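Building a Five-Finger Hand at Home – Course Handout, Unit 3
Evening course at the Garneck shared workshop
Prepared by the course tutor. Please bring this handout to every session in April.

1. What we are building

In this unit we put together a robotic hand with five fingers, wire it, and make it close around light household things. The kit is the Pokosetti hand. The shell is moulded plastic, and the fingers come as separate segments which you must join yourself. If you work at home between sessions, you need a table that doesn't move, a good lamp and a tray for the small screws. The screws of the finger joints and the screws of the shell look almost the same, but the shell screws are longer. If you put a long one into a finger joint, it will press on the tendon inside and the finger will stop halfway.

Last term several people lost an evening because of this. Please sort the screws first.

2. Order of work

Begin with the thumb. It has the widest joint and it forgives mistakes. After the thumb, do the three middle fingers, and leave the little finger for the end, when your hands already know the movement.

For every finger:
Put the segments in a line on the table, the fingertip to the left.
Pull the tendon through all segments before you close any joint.
Close the joints from the base to the tip.
Bend the finger by hand and let it go. It should come back slowly. If it jumps back, the spring is too tight by one turn.

A small gap must remain at each joint. Some participants try to close the gap completely for a nicer look, and then the finger can't bend.

The back of the hand is closed last. Keep the panels off until the cables are tested. I know it is tempting to see the hand finished, but you will open it again, believe me.

3. Cables and power

All motors run from the Fandby board. The motor cables go under the board, the sensor cables go over it. Don't tie them together. When we tied them together in the first group, the readings from the fingertips were jumping up and down and we were looking for a fault in the program for a long time.

Cable length from the wrist to the board: 70 cm. Shorter is possible, but then the wrist can't turn fully to both sides.

Current limit per finger: set it to 900 mA for the first test. A finger which is blocked should give up at this value. If it continues to push, switch off at the wall and call me – please don't try to hold the finger back with your own hand.

4. Setting the zero position

The hand must learn what "open" means. Switch on, wait until the hand is quiet, and then start the zero routine from the menu. Each finger opens to its end and stays there for 3 seconds. Write down the value for each finger in your notebook, also when it looks correct. If the value changes by more than 70 steps from one evening to the next, a tendon has become longer or a screw is loose.

The small lights at the fingertips are useful when you work, for you can look for them while your eyes are on the table and not on the screen. In our set-up a steady light means that the finger is under power. It doesn't mean that the finger is at zero! Keep your own fingers away from the joints as long as you see it.

5. The table and the background

We test at the long wooden table. Over one part we put a printed cloth, because the program for finding objects should also be tried with a busy background and not only with a plain one. Pull the cloth as flat as you can. Small wrinkles are no problem, a big fold can be taken for the edge of an object.

Clear containers are the hardest exercise of this unit. The rim reflects the lamp and whatever is near it, also the lights of the hand, and the program may then find the rim in the wrong place.

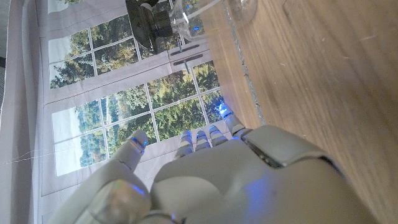 For this reason we try each object from two sides and with the lamp in two positions. Write both results in your table. Approach slowly, with the fingers half open, and stop a thumb's width before the object. Only then close, first the thumb and afterwards the others.

6. Homework

Copy the zero values into the shared folder, in the sheet with the name Kim (it is the name of our test program). Read the pages about grip force in the kit manual. Find two things at home which are light, can't break, and have different shapes, and bring them with you.

If your hand isn't closed up yet, bring it open, in a box with a lid, and put the remaining screws in a separate bag. The workshop is open half an hour before we start.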